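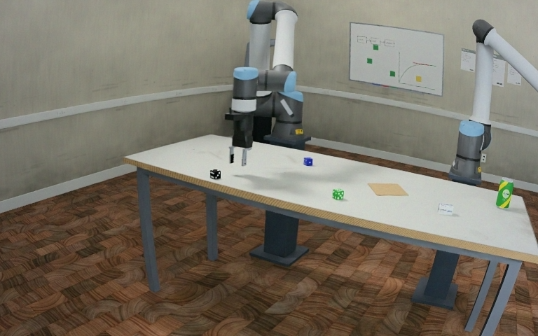
Section 4: Setting up your Garside sourdough proving box

Right, you've got the box out of its packing, you've read the safety bit (please do go back if you skipped it) and now we can get it ready for its first loaf. I wrote this guide after using my own Garside through a very cold winter, so where I've strayed from the leaflet it's because my way gave me better bread.

4.1 Finding a spot

1. Pick a flat surface away from draughts, radiators and direct sun. Mine lives at the quiet end of the kitchen worktop.
2. Leave a hand's width clear on all sides so the vents can breathe.
3. Check the cable reaches the socket without pulling. Don't use an extension lead that's already running the kettle!

Caution: never stand the box on a hob, even one that's switched off. I know someone will be tempted, I was.

4.2 Putting it together

1. Unfold the side walls until you hear both catches click.
2. Lower the heating plate into the base with the Takar badge facing you. If it rocks, lift it out and turn it round.
3. Fill the water tray with 30 ml of tap water and sit it in the dip in the middle of the plate.
4. Slide the wire rack in over the tray. It goes in at a slant first, then drops level.
5. Put the lid on and plug in.

Note: the rack that came with the older Prirnport model looks the same but is a touch too wide. Don't force it, you'll scratch the walls.

4.3 The first warm-up

Run the box empty once before any dough goes near it. There'll be a bit of a new-plastic smell - open a window and it clears.

1. Press and hold the round button until the display lights up.
2. Use the plus button to go up to 41, which is the highest setting.
3. Leave it for an hour with the lid on.
4. Switch off, unplug, and let everything cool before wiping the inside with a damp cloth.
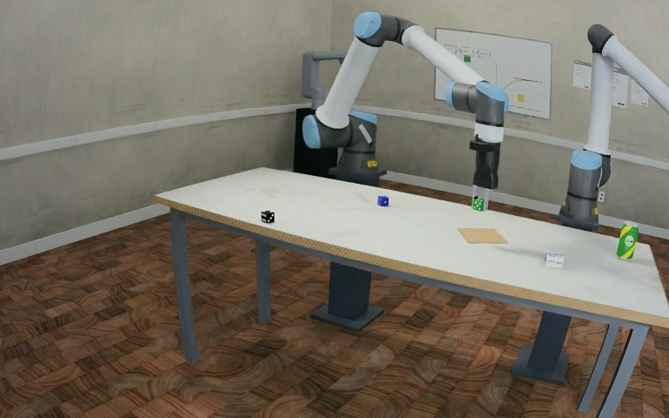

Can I leave the box running overnight?
Set it to 24 or lower and top up the water tray before bed, and it will happily run until morning. The timer stops the heat after twelve hours whatever you do, so a long lie-in means cooler dough but no harm done.

4.4 Your first dough

Start small. A 600 g loaf in a round basket fits with room to rise, and I'd make two or three of those before trying anything bigger. The most the rack will take is 900 g, and at that size you'll want a tall bowl or the dough will find the lid (ask me how long that took to scrub off).

1. Set the box to 26 and give it a good ten minutes to settle.
2. Cover your dough loosely with a damp tea towel.
3. Place it in the centre of the rack and close the lid.
4. Have a look after two hours. If it springs back slowly when you poke it, it's ready for the oven.

Note: rye doughs such as the Grirberg loaf in Section 7 like it a bit warmer, so go up to 28 and start checking sooner.

Caution: the plate stays hot for a while after the display goes dark. Use oven gloves if you're lifting the rack out.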